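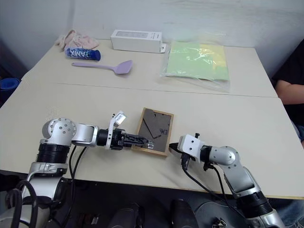
**Swap table back at Gulter hall this Monday**

Good news if your cupboards are bursting (mine are!). The household swap table is back at the Gulter hall on Monday from ten in the morning, and I've already got my eye on a couple of bits.

If you haven't been before, it's dead simple. You bring things you don't use any more, you take home things you will, and no money changes hands. Last time we passed on 400 items, mostly kitchen stuff and picture frames, with a very good run of tea towels towards the end. The folk over at Clorno started theirs after coming to ours, and I hear they're up to about 2000 a year, so we've some catching up to do.
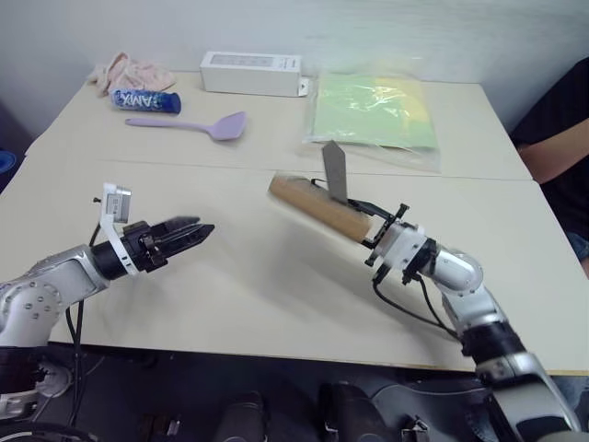
*Kitchen bits, a pink cloth and a blue can at the swap.*

Spatulas always go quickly, wooden handles especially, so come early if you're after one. Frames are welcome with or without a picture in, but please check that the stand on the back still opens. No electricals this time, sorry, and no knives.

Moussa, the café next door, is doing tea and a bun for anyone who brings something along. There's room for 60 in the hall, so you may have to queue for a bit.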